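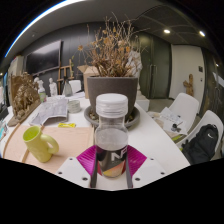 Plastic bottle held at its base by a hand-held gripper.

The Small Line in the Equipment Budget

When Marta Chornovol took over purchasing for the automation group at Gedeck, the group had already picked its arm. The quote was approved and the floor space was marked out. The hand-held grippers, the ones people would carry around to record grasps, were one line near the bottom of the sheet, with a price next to it and no detail.

"I asked what was included and got three different answers," she says. "One person thought it meant the body and the fingers. Another thought it came with a camera and a mount. The vendor had quoted for something else again."

The vendor was Brukitz, and the price was $1,839 per unit. That covered the gripper body, one pair of soft fingers and a hard case. The camera, the memory cards and the computer to unload them were extra. So was a second pair of fingers, at $94. Gedeck had planned for four units and ended up ordering three, with the money from the fourth going to the parts that had been left out.

Chornovol now starts every request with a list of what the gripper will have to pick up. Bottles, mugs, folded paper and small boxes put different demands on the fingers, and a pair that closes well around a bottle may be a poor choice for a sheet of paper lying flat. She asks the people who will use the tool to write the list, and she sends it to the vendor before she asks for a price.

She also asks for a loan unit. Brukitz lent Gedeck one for 17 days at no charge apart from shipping. The group used it long enough to find out that the grip was tiring for people with smaller hands, and the final order had a different handle.

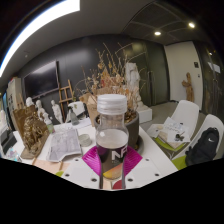
How many spare pairs of fingers should a first order include?

Two pairs for each gripper is a sensible start. Soft fingers are a wear part, and waiting on a replacement costs more in idle time than keeping a pair on the shelf. After the first few months, order to match what you have used.

Josée Beaudoin, who plans equipment for the training center in Proltemley, has a different problem. Her money comes once a year, in May, and whatever is not committed by then goes back. Spare parts are hard to defend on that schedule. She puts them on the same purchase order as the grippers, so they count as equipment.

Beaudoin bought through a reseller, Kuipers, and paid more for it. In return she got one invoice, one contact for repairs and a fixed price on fingers until the next budget. She thinks that was worth it for a center with no technician of its own. A larger shop could probably go direct.

Her biggest miss was labor. The first budget had nothing in it for the hours spent setting up tables, gathering objects and checking recordings afterward. When she added up the year, that work came to 19 percent of the total.

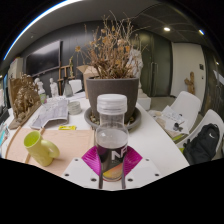
Most of those hours went into changing things between sessions. A table has to be cleared and laid out again, and someone has to note what was on it. Beaudoin now gives setup its own line, separate from recording time – she found that when the two were combined, setup was the part that got cut.

Everyday objects need a line too. They are cheap, but they get used up, dented or taken home, and a petty cash fund does not stretch far when several people are buying from it. Proltemley keeps a shelf of household goods and restocks it on the same order as cleaning supplies.

Both buyers advise getting the repair terms in writing. Brukitz repairs its own bodies but not cameras fitted by the customer, and Kuipers will handle both if the camera came from them. Chornovol has one gripper out for service now, and the other two are booked through the end of the month.

Last updated: May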